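Home / Guides / Grutton two-arm floor kit / Part 4: Setting up the litter-picking routine

Part 4: Setting up the litter-picking routine

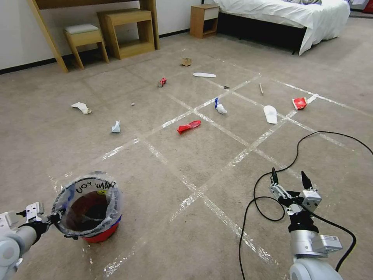
If you've come straight from Part 3 you should have both arms bolted on, powered and answering to their own buttons. (If the left arm moves when you press the right button, go back and swap the two plugs at the base. I did exactly this and spent an evening blaming the software.) This part covers the floor grid, the bin, teaching the arms where everything is, and your first proper run.

Set aside an afternoon. I've done it in 50 minutes, but that was my third go and I had the tape already cut.

What you'll need

Clear packing tape, one full roll and a spare
A tape measure
A small light bin with a rim the gripper can get hold of
Bin bags that fit it, with enough spare to fold over the top
A handful of clean, dry rubbish: sweet wrappers, tissues, crisp packets, bits of card
The Grutton control app, with the Starbridge floor pack added (it's in the box as a download code)

Laying the grid

1. Pick a bit of floor with nothing on it you care about. Bedroom carpet is fine, and short pile is much better than shaggy. On my deep rug the fingers kept coming up with tufts.

2. Hoover first. Tape won't stick to fluff, and you'll be pulling the stuff back up in an hour if you skip this.

3. Run your first strip along the longest side and press it down with the flat of your hand. Lay the rest of that direction, then go across. Try to keep the squares even, but don't lose sleep over a wobbly one.

4. Open the app, choose Floor, then Grid, and type in the size of one square in centimetres.

Note: the manual that comes in the box says any tape will do. I started with brown parcel tape and the app was forever marking the strips as litter! Clear tape does shine under a bright lamp, so if you see squares going missing on the screen, move the lamp or draw the curtains before you start fiddling with settings.

Caution: peel the tape up when you've finished for the week. Left down on carpet it gets very fond of it.

Getting the bin ready

5. Put a bag in the bin and fold the top well down over the outside. A skimpy fold slips inside the first time anything heavier than a tissue goes in.

6. Place the bin on the left, close enough that the left arm can reach the rim with its elbow still bent. If the arm is stretched out straight it has no slack left to tilt.

7. In the app press Hold, Left, and guide the gripper on to the rim by hand. Take it slowly. When the fingers are either side of the rim, press Close.

8. Give the bin a gentle tug. It should move with the arm. If it slides out, open the gripper, go a little deeper and try again.

Caution: the grip setting goes up to 83 and there's no good reason to go anywhere near that with a thin bin. I leave mine at 52. Too tight and you'll crack the rim, and I have the cracked rim to prove it.

Sorting out the cable

9. Follow the long black cable from the right gripper back to the base and make sure it has a nice loose loop. Move the arm by hand to the furthest corner of your grid. The cable should never go tight.

10. Now bring the arm back in and check the loop hasn't flopped across a square you want cleared. The arm won't knowingly pick up its own cable, but it will nudge it along the carpet, and a tissue hiding underneath won't be found.

The clips from the Pellegrini tidy set fit nicely here if you already own one. I wouldn't buy it specially.

Your first run

11. Scatter your rubbish about, and start easy. Crumpled wrappers and scrunched tissues are the best beginners' items, as there's always an edge sticking up to pinch. Leave out anything flat or skinny for now.

12. Check the right gripper is open with its fingers clear of the floor.

13. Set the speed to Slow, press Look and wait for the coloured dots. You want one dot for each bit of litter. If something's been missed, tap it on the screen.

14. Press Start and keep your hand near the stop button. Keep your feet out too, and the cat.

15. When that works, add the awkward things: a thin stick, a flat piece of foam, tiny scraps. Sticks that lie across a tape line seem to come up more easily for me. Flat foam is still hit and miss, and I've taken to curling one corner up with my thumb.

If it goes wrong

Error 647 pops up on nearly everyone's first day. It means the right arm has been asked to reach past its limit. Move the grid a square closer, or take the back row out of the plan.

Arm stops above the bin and won't let go: the bag has probably sprung up. Fold it down again and press Carry On.

Picks up carpet: raise the floor height one notch under Floor, Height. Two notches and it'll start missing the small bits.

Dots in the wrong place: run Look again with nothing moving. If they're still off, redo step 4 and measure a square in the middle of the grid this time.

I've tried the Emden bin holder as well, the one that stands the bin up so the left arm is free for picking. It's a good bit quicker, and it needs a different arm plan, so I've put that in Part 5 along with the settings for hard floors.

Next: Part 5, Two-handed picking and hard floors
Back: Part 3, Powering up the arms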